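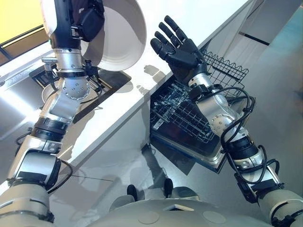

Best order for moving dishes from the sink to the dishwasher in a small kitchen?

Posted by graycabinets, Saturday, May 24, 2025
Wumness Home Help > Kitchens > Dishwashing

We moved into an apartment in Cinstead in March and it's the first place I've had with a dishwasher. It's a Gover, built in to the right of the sink, under a white counter. The sink has a slatted rack in it where dishes can sit and drain.

My problem is the routine. With the dishwasher open, the door takes up most of the floor where I would normally stand, so I end up reaching across from the sink side and dripping on the counter and the cabinet front. The cabinets are glossy gray and every drip shows. I've been rinsing everything first, stacking it in the sink, then loading it all in one go after dinner. It takes me 20 minutes for a household of two, which seems long.

I also can't work out the lower rack. Plates lean over onto each other and the bowls flip during the cycle and come out full of dirty water. The manual has one drawing of a full load and it doesn't match my dishes.

So: do you load as you go or all at once, do you rinse, and how do you get plates and bowls to stay put? I'd like to avoid buying more stuff if I can.

pantry_shelf

Load as you go. Scrape the plate into the trash, don't rinse, put it in. If it will sit overnight, run the rinse cycle with the door shut and the detergent compartment empty.

Your door problem is mostly a matter of where your feet are. Stand in front of the sink with the dishwasher on your right, pull the lower rack out all the way, and pass each dish over the corner of the counter. Tip it over the sink for a couple of seconds before you move it. Most of the drip comes off right then. I keep a folded dish towel on the counter between the two and that catches the rest.

For plates, fill from the back of the lower rack toward the front and leave a gap between the tines if your plates are deep.
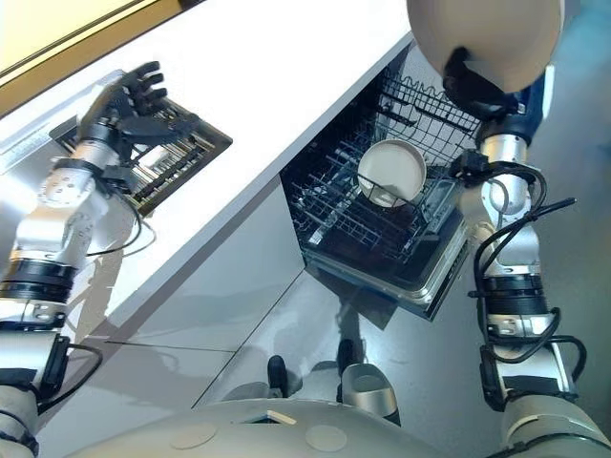

The eating side of each dish should face the middle, where the spray comes up. On most machines I've used, the tines have a slight tilt to them, and if you put a plate in backward it fights the tilt and slides onto the next one. Turn one around and see if it stands up better. Mine were wrong for a year.

Bowls depend on how deep they are. Shallow ones can go on edge like plates. Deep ones go in the upper rack, upside down and leaning a little so water doesn't pool on the base. If they still flip, they're too light for the bottom rack and you should stop putting them there.

dishes_at_ten

just buy a countertop rack and wash by hand, for two people it's faster. I got a Gover too and paid 261 for the repair last year

lowercabinet

I'd disagree with the answer above, but it's true that some things aren't worth putting in. I do wooden spoons, the good knife and the big pan by hand while the plates go in the machine.

I have the same kind of setup, with the dishwasher on the right and a slatted rack down in the sink basin. What helped me was to stop using the sink as a storage spot. Anything headed for the dishwasher goes straight there. The rack in the sink is only for the hand-washed things. Before that I was picking up every plate twice, once to rinse and stack it and once to load it. 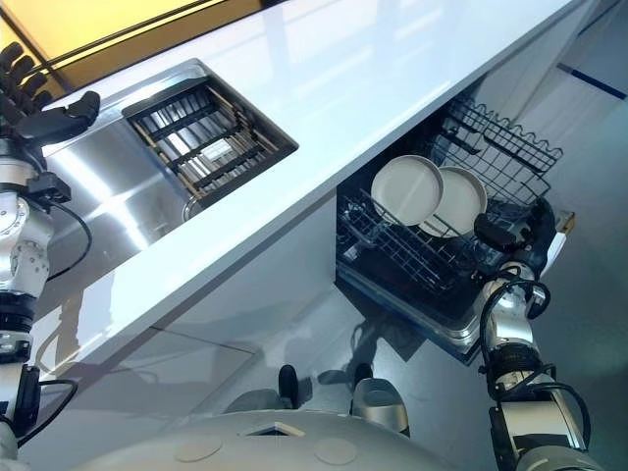

Slatted rack in the sink basin, two plates in the dishwasher.

I also load by type – plates first, then bowls, then cups, then silverware. If you put the cups in early you end up moving them to make room. It takes me a few minutes after dinner.

On the cabinet front: wipe it with a damp microfiber cloth and then a dry one. Our cabinets are from Tavares and the care sheet said no abrasive pads, so check yours before you scrub at anything. I leave the door open a crack after the cycle to let the steam out, but I don't pull the racks out until the dishes have cooled. Empty the lower rack first so the water sitting on the cups doesn't fall on your clean plates.

2,277 views

Related in Kitchens
Water left in the bottom of the dishwasher after a cycle
Can a sink rack go in the dishwasher?
Getting streaks off glossy cabinet doors
Gover door won't stay open halfway
Cloudy film on white plates
Where to keep dish towels with no drawer space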